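Humaira Ghauri has coordinated household skills at the Vanthorpe Residential Centre for five years. The program prepares adults who are moving into their own apartments, and its shortest unit, on folding and putting away household linen, is also the one residents most often ask to repeat. Ms. Ghauri met with us in January to discuss how the unit is taught and what has changed since it was introduced.

The unit began as a single afternoon of instruction. "We assumed that everyone had folded a towel before and needed only a reminder," Ms. Ghauri said. "Many of our residents came from places where the laundry was taken away and returned in a stack. They had never been asked to decide how large the stack should be."

The present unit runs for three sessions. In the first, residents work with one cloth at a time at a cleared table. In the second, they fold to fit a given container. The third takes place in the resident's own room, with the resident's own shelves.

Asked why the container is introduced so late, Ms. Ghauri said that the earlier order had caused difficulty. "People were looking at the basket and hurrying to fill it. We now ask them to finish the fold, set it down, and look at it. Are the layers together? Has a corner slipped out? Then they may think about where it goes."

The Centre purchased its baskets from Tavden after a trial that also included a fabric bin from Kellik. Staff preferred plastic with openings in the base and sides, which can be rinsed in a sink and left to drain. The bins were returned to the store room and are used for spare bedding.

Colored cloths are used throughout. According to Ms. Ghauri, a strong color against a pale table helps residents with reduced vision to find the edges. White cloths were withdrawn from the first session for this reason, although they remain in general use in the kitchen.

The written guide, prepared with the Rajput Fund, has been issued in 1,226 copies, of which the first 1,000 were printed in a small typeface that drew complaints. The later copies are larger and carry a section on care labels. "Leave the tag on," Ms. Ghauri said. "Residents will need to read the washing instructions again next year, and they should know which end of the cloth to look at."

She does not insist on one method. Residents may fold in halves or in thirds, and left-handed residents are encouraged to reverse the order of the steps.
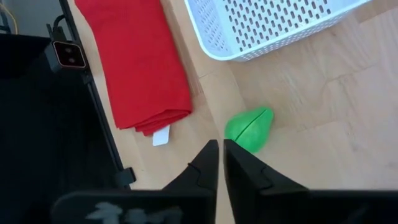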